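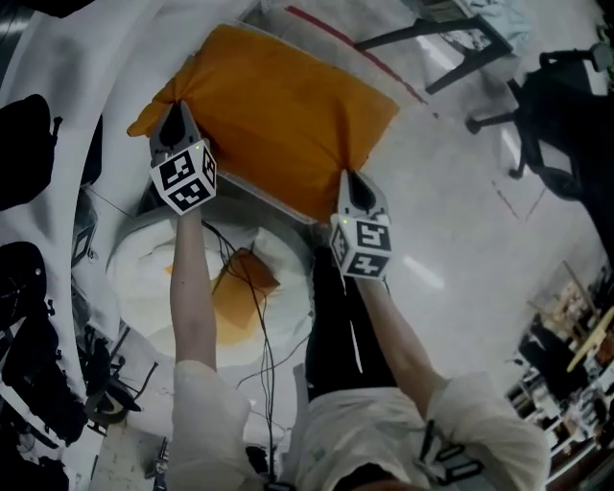 Ottmar Lammers called before I had my coffee poured to say the river was over the lower road at Hosham again, and that if I was planning on church I had better go the long way or not go. I did not go. It rained all night and the gauge on the back fence had more than 4 inches in it when I went out in my boots to look, and the wind had pushed the fence itself over a good way toward the Pavlović side.

14 January 2018. I want to get this down while I have it straight, as last January's high water has already gone fuzzy in my mind and I was sorry later that I hadn't written a word.

The county put the warning up on the radio a little before six. They closed the bridge at Trollwood first and then the lower road, and they were asking everybody on the flats at Plondow to go up to the school gym. By noon they said 218 people had signed in there, and the man reading the news said it so calmly you would have thought it was a pancake supper. Power was out to 743 homes at the worst of it. Ours flickered twice and held, so I filled every pot in the kitchen anyway and charged the phone and the big flashlight.

The part I keep going back to is the car. A couple tried the dip just past the feed store, where the water always looks shallower than it is, and it floated them right up against the guardrail. The fire department got a rope and a boat out to them and had them both on dry ground in seventeen minutes, or so Ottmar says, and he was listening on his scanner the whole time. They are fine, thank the Lord, cold and scared, and the car is still down there with its nose in the brush. I have driven through that dip in the rain more times than I like to admit. I told myself this morning I never will again, and I am writing it here so I can be held to it.

Later on I walked up as far as the turnout with an umbrella that was no use at all, and you could hear the river well before you could see it. It was brown and fast and had whole limbs in it, and somebody's blue barrel went by, turning over and over. The Pavlović boys were up there too with their dad, and he had them well back from the edge, which I was glad to see. He and I talked a while about the fence (he was very nice about it) and he thinks the posts can be set again once the ground firms up. He offered to help and I said I'd make the soup.

I called Plondow after supper to see if the gym needed blankets and they said they had plenty of blankets but were short on towels and socks, so I went through the hall closet and filled two bags. Most of the towels are the old green ones from the other house. I can't take them over until the upper road is cleared, and they are saying tomorrow, maybe by lunch.

Still raining, but softer now. The crest is supposed to come through at Trollwood sometime after midnight. I set the alarm for two to check the ditch out front, and my boots are by the door.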